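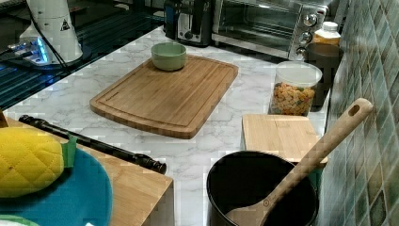

Bamboo board and little green bowl, toaster and toaster oven at the back.

Kitchen bench beauty tips: which ones I'd bother with
By Greer Semple
Wednesday, December 18, 2019

Every summer the same makeup-saving tips do the rounds again. Microwave your lipstick. Rub a lemon on your face. Boil your sponge. Somebody adds a new photo and off it goes for another year. I've been trying this stuff at home since long before I wrote about it, and I'd say most of it is harmless, a bit of it works, and a few tips are plain silly. My mum had a notebook full of them cut out of magazines and I doubt she did more than two.

So these are the ones people keep sending me, sorted by job. I haven't tested anything in a lab. I've got a sink, a bench, a bathroom cupboard with too much in it and a low opinion of the word "detox".

Washing brushes

You don't need a special brush shampoo. You also don't need the home-made one with olive oil in it, which I gave a fair go because Marta Kravets swore by it. The oil is meant to soften the bristles. What I got was a foundation brush that felt greasy for a week and put streaks down my jaw. It may do something for a brush caked in heavy cream product. For powder brushes, skip it.

What I do:

Wet the bristles with lukewarm water, brush end pointing down. Keep water away from the metal collar, where the glue is.
Put a small squirt of mild baby shampoo or unscented hand soap in your palm and swirl.
Rinse until the water is clear. Foundation brushes will take longer than you want them to.
Squeeze gently in a clean towel and push the head back into shape with your fingers.
Lay them flat with the heads hanging over the edge of the bench.

Standing them upright in a mug looks lovely and lets water run down into the handle. I've lost two decent brushes that way, and one of them was a present.

The textured silicone mat is fine if you've been given one. A Dotik mat turned up in my Christmas stocking and I use it for big fluffy brushes. Would I pay for it? No. The palm of my hand came free.

Vinegar rinses get recommended too. I've tried them and noticed no difference apart from smelling like a fish and chip shop at eight in the morning.

How often? The advice is usually weekly for anything that touches liquid or cream. I'd love to meet the people managing it. I do the foundation brush weekly, more or less, and the eyeshadow brushes when the colours start coming out brown.

Sponges, and the microwave

The microwave trick goes: sponge in a mug of soapy water, one minute on high, dirt pours out. It does look dramatic. You also end up with a mug of scalding water and a hot sponge that people grab straight away, and if there isn't enough water in there the sponge can scorch or melt. Yusri Chin wrote in about hers, which came out with a hole in the side and stank out the flat.

Bar soap does the job. Wet the sponge, rub it on the bar, squeeze, repeat. Old stains may stay and I've stopped caring about them. Let it dry in open air, never in its little plastic egg, and chuck it when it tears or smells. Any speckling inside is the end of it, whatever it cost. 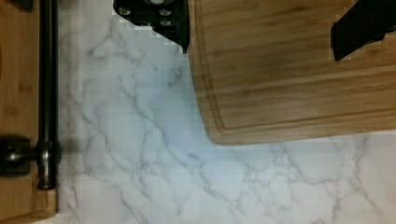

Broken powder

Now this one I'll defend. The rubbing alcohol method does rescue a smashed pressed powder, with conditions the videos tend to leave out.

Do it on a surface you can wipe, with paper towel down. Blusher gets into everything. Tip the broken bits into a zip bag and crush them to an even dust, put the dust back in the pan, then add isopropyl alcohol from the chemist a few drops at a time until you have a thick paste. Smooth it with the back of a teaspoon, lay a scrap of cotton over the top and press down firmly with something flat. Leave it overnight with the lid off and well away from the stove, heaters and candles. Open a window while you're at it.

It won't be the same powder. Mattes come back harder and you have to dig at them a bit. Shimmers lose some of their shine in my experience, and an embossed pattern is gone for good. If it was a $3 compact I'd sweep it into a small jar and use it as loose powder with a fluffy brush. If it was a good one, have a go. Don't do this with anything you use close to your eyes if they're easily irritated, and don't do it with a cream product at all.

Georges Fakhoury tells me water works just as well. I've tried water. It took days to dry and I didn't trust it afterwards.

Lipstick ends

There's always a good bit left below the rim of the tube. Scoop it out with a cotton bud stick or a clean spatula and press it into an empty pill organiser, which gives you a palette of sorts. Use a lip brush. That's a sound tip and I have no complaints.

Melting it is where I lose interest. Yes, you can melt lipstick in a spoon over a candle. You can also burn your thumb, blacken a spoon you eat with and get wax on the cooktop. Pressing it in cold with the back of a spoon looks rougher and goes on exactly the same.

Melting three shades together to "make your own signature colour" gave me the same muddy rose all three times I tried.

Food on your face

My least favourite category. I'll be quick.

Lemon juice: no. It's very acidic, and citrus juice on skin followed by sunshine can give you a nasty burn-like reaction. In an Australian December I can't believe anyone still prints it.

Bicarb scrub: no. It's gritty and alkaline, and my cheeks felt tight for days.

Toothpaste on a pimple: dries it, stings it, leaves a red patch larger than the pimple.

Sugar and oil: all right on elbows and feet. Too rough for a face. Rinse the shower floor afterwards or someone will go over.

Plain oats and water: the only one I'd make twice. Mild, cheap, a bit boring. Mix it fresh and throw out what's left. Nothing made from food should be kept in a jar on the bathroom shelf, however nice the label you wrote for it.

Used tea bags, cold from the fridge: pleasant on puffy eyes for ten minutes. I suspect a cold flannel does the same and I've never been able to tell them apart.

If you're borrowing kitchen gear for any of this, pick one bowl and one spoon and keep them for it. Nail polish remover and essential oils have no business near plates, and both can mark plastic.

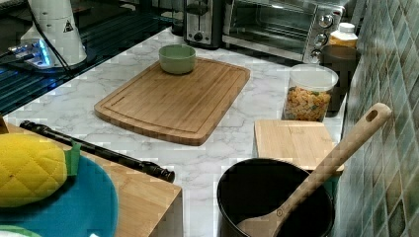 Bamboo board and green bowl again, with a canister of multicoloured shapes beside them.

Storing it all

The beauty fridge. I held out, then got lent one by Sohail Jafri for the month of September. It hummed. It held a face mist, an eye cream and a block of chocolate. The eye cream felt nice going on cold, and that's as much as I can report. The ordinary fridge door did the same for nothing, so long as the household knew what was in the jar.

Most makeup wants a cool, dry drawer. The bathroom is a poor place for powders if you like hot showers, and the car is worse. I've seen a 200 mL bottle of sunscreen that lived in a glovebox all summer come out in two layers. Bin anything like that. Sunscreen is the one product I won't stretch a day past its date.

On the little open-jar symbol: it tells you how many months the maker reckons the product is good for once opened. I treat it as strict for mascara and anything liquid near the eye, and as a suggestion for powder. Adding water, saliva or saline drops to dried-up mascara is a tip that should have died decades ago. Buy a new one.

Writing the opening date on the base in permanent marker does help. It also informed me that I owned 17 lip products, four of them nearly the same pink.

Getting it off your clothes

Foundation on a collar: a drop of clear dishwashing liquid, worked in from the back with your fingers, then a cool rinse. Do it before the wash. Check the mark has gone before it goes anywhere near the dryer.

Powder: don't rub. Shake it, blow on it, lift the rest with sticky tape.

Lipstick: dab with a little rubbing alcohol on a white cloth, testing inside the hem first. Hairspray was the old answer and I think it worked mainly because it used to have so much alcohol in it. The can I've got now just made the patch stiff.

Shaving foam on foundation gets a lot of love online. It took a mark out of a cotton shirt for me and did nothing at all on polyester. Dishwashing liquid managed both.

If you've got one that works and isn't listed, send it in and I'll try it on an old pillowcase first. Please, no more lemons.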